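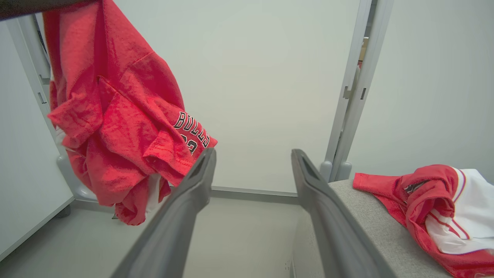 Most of the trouble I have had with the small two-finger gripper in the laundry cell came from lint, and lint comes from cotton. Hard parts leave the fingers alone. A T-shirt leaves a little of itself every time it is picked up, and after a week of shirts the inner faces have a gray fuzz on them that slides like talc. For checking the setup I keep to the same kind of load each time: a soft red T-shirt with BULLS printed on it, hung over the bar so it falls in loose folds, and a red and white basketball jersey left crumpled on the padded top. If the fingers can take hold of a stitched hem on one and a folded edge on the other, the cell is fit to run.

These are my notes for looking after it. The arm is a Kemeys and the gripper is the Altska with plastic fingers. Yours may differ in the screws but the order of work will be much the same.

Before you touch anything

Stop the program, press the red button, and switch off at the wall. The fingers can still creep a little after the button is pressed. Let the arm come to rest with the gripper pointing down. If it has stopped somewhere awkward, move it by the jog keys before you cut the power.

Cleaning the fingers

Do this every 60 hours of running, or sooner if shirts start to slip.

Wipe the inner faces with a damp cloth and one drop of dish soap. The faces are slightly recessed and the lint packs into the step at the edge, so go along it with a soft toothbrush. Wipe again with plain water and dry with a cloth that does not shed. Coffee filters work well.

Do not use acetone or brake cleaner. I used acetone once and the matte finish went shiny in patches. Shiny patches do not hold jersey fabric at all.

Run a fingernail around each rounded tip. A burr you can barely feel will catch a thread and pull it. Take it off with 400 grit paper, a few light strokes, then wipe.

Checking the opening

Power up, send the fingers fully open, and measure between the tips with calipers. Mine should read 38 mm. If it reads less, there is usually lint in the slide behind the fingers. Blow it out from the side with a hand bulb. Canned air is too strong and drives the lint deeper into the slide.

Then close the fingers on a strip of printer paper. It should be held evenly at both edges. If one edge pulls out freely, loosen that finger, seat it square and tighten it again. Two turns past snug is too much for plastic.

The wrist camera

Clean the lens with a glasses cloth, dry. Breathe on it if you must. Check that the cable has a loose loop at the wrist and is not rubbing on the bracket. Angus Moncrieff put me on to using hook and loop strap here in place of zip ties, and I have not had a broken cable at that joint since.

After cleaning, take one test picture and compare it with the last good one. The two fingers should come up from the bottom edge in the same place. If they have shifted, the camera bracket has moved. Fix the bracket first and leave the calibration alone until you have.

The stand and the bar

Garments weigh more than they look when they are damp, and the bar takes the pull. Go over the fasteners with a wrench in June and again in midwinter. Push on the upright with a flat hand. Any rocking at the feet needs sorting out before you run, or every taught position will be off by the amount it rocks.

Vacuum the padded top with the brush head. Pins and loose buttons hide along the edge where the padding meets the upright.

Spares worth keeping

One pair of fingers
One wrist cable
The short finger screws, a bag of 13
Enus dry lubricant for the slide (never oil, which holds lint)
A roll of hook and loop strap

Keeping a record

I write down the running hours, the tip opening and anything replaced, in a Holuron pocket book hung on the switch box. The first set of fingers lasted 366 hours before the faces were too worn to hold a hem. The second set is still on.

Last revised 1 February 2020. The lubricant used to be listed as a spray; the tube is easier to aim.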